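Grasalby Work Surface Program: Progress Report to the Okafor Fund
June 27, 2026 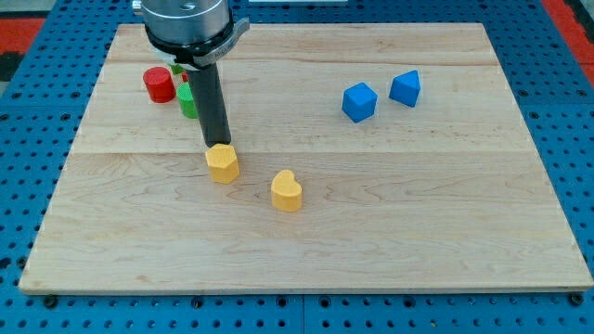
Flakley asked in its written response to the April report whether a joined board would stay flat enough for daily use, and whether a single wide plank had been priced. It added that its own benches had suffered most at the seams.

Both points have been taken up. Single planks in the required width were priced and set aside on grounds of cost. The boards are made of light maple, joined edge to edge and laid directly on the blue perforated tables. Seams are checked with a straightedge on delivery and again after 50 days. Any board that rocks at a corner is returned to Garno for planing.

Work completed in this period

The grant has paid for 52 boards to date. Of these, 50 have passed inspection and two remain with Garno. Spending on timber and joining stands at $3,239, within the approved budget line. The surface finish was left pale so that colored blocks and other small pieces can be told apart easily against the grain.

Users have asked for a slightly rounded front edge. A trial of this change has been agreed with Garno and will not affect the delivery schedule.

Matters outstanding

The storage racks are still on order. Until they arrive, spare boards are kept flat in the dry store, with paper between them. Cleaning instructions have been drafted and will be sent to Flakley for comment before they are issued.

The program requests approval to carry the unspent rack allowance into the next reporting period.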